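# One basket for all the odds and ends, or several? It has become a bit of a swamp

posted by **marrowfat**, 6/23/22

We have a playroom, which is to say a dining room that lost. About a year ago I bought a wire basket from Vullano on the theory that if everything small had one home, everything small would go home. It has worked far too well. Everything small is now in there, along with a number of things that were never toys to begin with, and finding any particular item means tipping the lot out on the floor, at which point we no longer own a basket of toys so much as a carpet of them.

I've looked at the Postma drawer towers (40 quid, and the reviews mention wobbling) and at just buying three more baskets. My other half favours a skip.

What do people do with the stuff that doesn't belong to a set? Bricks go with bricks, fine. But what goes with a squashy globe?

---

**tidyish_in_theory**

Get lidded tubs. We have the Hasix ones and they stack. Label them.

---

**gannet40**

Don't get lidded tubs. I had lidded tubs. A child will take a lid off and then the lid is a separate toy, and you have doubled your problem. Open wire is right because they can see in, and so can you, from the doorway, without committing yourself.

The trouble is depth. Anything deeper than a forearm stops being storage and becomes geology. Mine was in much the same condition as yours sounds, and I put off dealing with it from October until nearly Easter. 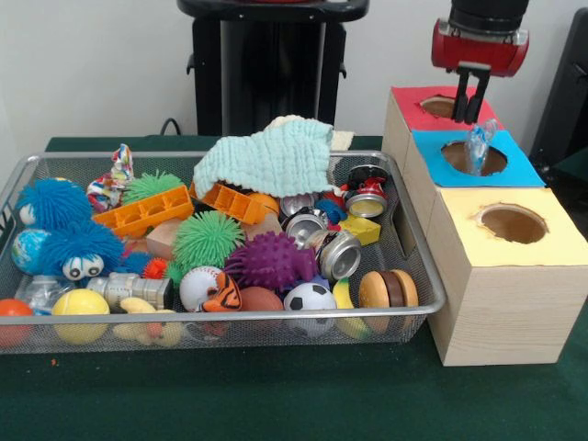

Sorting by what a thing is called was my first mistake. I made a pile for "animals", a pile for "sport" and a pile for "other", and other won by a distance. What finally worked was sorting by what the thing does when you drop it. Things that roll or bounce go together, so the tennis ball, the baseball and all those spiky rubber ones share one shallow basket, and your squashy globe can join them. The fuzzy blue fellow with the googly eyes went in with them as well, on the grounds that he is mostly ball. Things that just lie there, like the wooden block and the orange slotted bits, go in another.

Then there is the third group, the things that aren't toys. I was quite stern about the crushed drinks cans and the snack wrapper until I was informed that they were a shop. The shop has been given a shoebox and may not expand. Cloths go back to the kitchen, where they will stay for as much as an afternoon.

Do it when the children are out, and don't throw anything away the same day. Put the doubtful items in a bag on top of the wardrobe for a month. I have been asked for precisely one thing out of mine, and it was the bag.

---

**pelmet**

Agree with gannet40 on shallow baskets, though I'd say two is plenty. With three you start having opinions about which is which.

One thing to add: check the rim before you buy. We had a cheap one from Tralesis with wire ends poking out at the corners and it went through two jumpers and a curtain. The kitchen section is often better made than the nursery section and costs less, as it hasn't got a rabbit on it.

Also the Postma tower does wobble. We stood ours against the wall and now it wobbles against the wall.

---

**marrowfat**

Thanks all. Have gone for two shallow ones and cancelled the skip. The dropping test was a great success with everyone except the people downstairs. Still no idea where to put a single roller skate.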